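4.2 Reproductions of paintings in household textiles

The second part of the survey dealt with printed and woven textiles that carry a copy of a known painting. Households in Visov and Woline were asked whether they owned such a piece, where it was kept, and how it had come to them. Of the 285 households that returned the form, 130 reported at least one. Flower subjects were named more often than any other, followed by harbor views and hunting scenes. Portraits were rare in both towns.

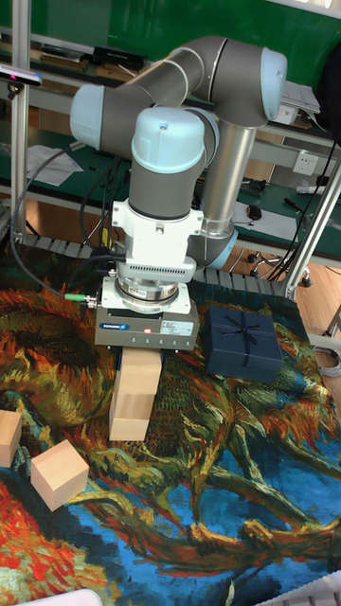
Ownership alone says little about use. Many respondents drew a line between a piece that was "for show" and one that was "for the table," and the same design could fall on either side of it. In Woline, a cloth bought as a wall hanging was often moved to a table or chest after a few years, usually when a room was repainted. In Visov the move went the other way: cloths first used on tables were later hung, sometimes with a strip of plain fabric sewn along the top to hold a rod. Neither practice appears in the sales lists of the Doucette mill, which sorted its goods by size and weave only.

The forms also asked about color. Respondents who had owned a piece for more than ten years tended to describe it by its strongest color ("the orange one," "the blue one") and seldom by its subject or by the name of the painter. Several could not name the painting at all but knew the year and the shop where the cloth was bought. We take this as a sign that the link to the original work matters less to owners than earlier writing on the subject has assumed -- a point we return to in Section 5.

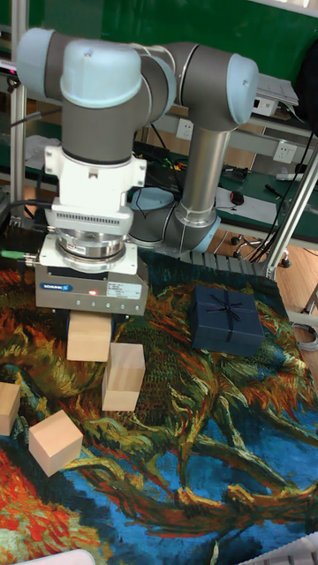 Figure 2. Printed tapestry with a swirling painted design in orange, red, yellow, green, teal and deep blue.

Care practices were uneven. Most owners of printed pieces washed them at home, while owners of woven pieces aired or brushed them and avoided water. The Prulham guild's care leaflet, which was given out with many of the cloths sold in Woline, advises against direct sun, yet 31 of the households kept theirs beside a south-facing window. Fading was mentioned often and rarely as a complaint. A faded cloth was described as "settled" or "quieter," and some owners preferred it to the new one.

A follow-up round of interviews was held in October with households that had agreed to further contact. These talks dealt mainly with inheritance: who was expected to receive the cloth, and whether that person wanted it.

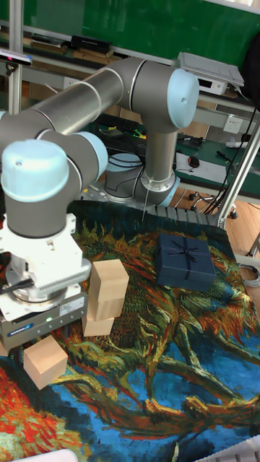 One respondent in Visov objected to the question itself, saying that a cloth of this kind was never left to anyone and simply stayed with the table. Two others in the same town gave nearly the same answer. The wording was kept for the remaining interviews so that the two towns could be compared, but replies to this item should be read with care. Where a cloth and a table had passed to different people, the interview notes record both transfers separately.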